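Asell Handling Cell: Fault Review Meeting
Minutes, July 27, 2019
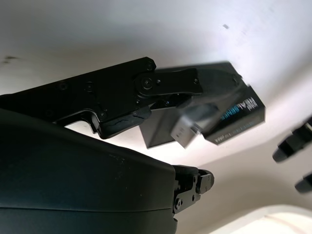
The operator on the early shift asked whether the arm should have stopped by itself when the grip weakened, and said the stop button was pressed only after the second drop. The reply was that the grip alarm had been set to log a warning and carry on. It had been left that way after commissioning.

1. Notes of the previous meeting
Accepted. The item on spare cables is carried over to August.

2. What happened
During the long carry test at Birhane, the arm let go of its load twice in the same run. The first box landed inside the fence. The second hit the fence and went under the gate. No one was hurt. The run was planned for 1,000 cycles and was stopped at around 5 percent of that. The arm was powered down and the gate tagged.

3. Cause
Not settled. The Talach log shows the motor current falling just before each release, with no open command sent. Maintenance thinks a connector at the wrist is working loose when the arm turns. Pilier, who supplied the controller, think the current limit is too low for boxed goods and want to see the full log before they say more. Both will be checked, connector first.

4. Gate
The gap under the gate is too big. A kick plate was asked for in the spring and the order was never placed. Agreed that the cell does not run at full speed until it is fitted.

5. Actions
Maintenance to replace the wrist connector and tie back the cable.
Controls to change the grip alarm from warning to stop, and test it with an empty box.
Stores to order the kick plate, 4 mm steel.
Shift lead to send the full log to Pilier.
Safety to file the incident report and add the second drop, missing from the draft.

6. Any other business
The light over the cell cabinet is out again. Reported.

Next meeting in August, after the kick plate is in.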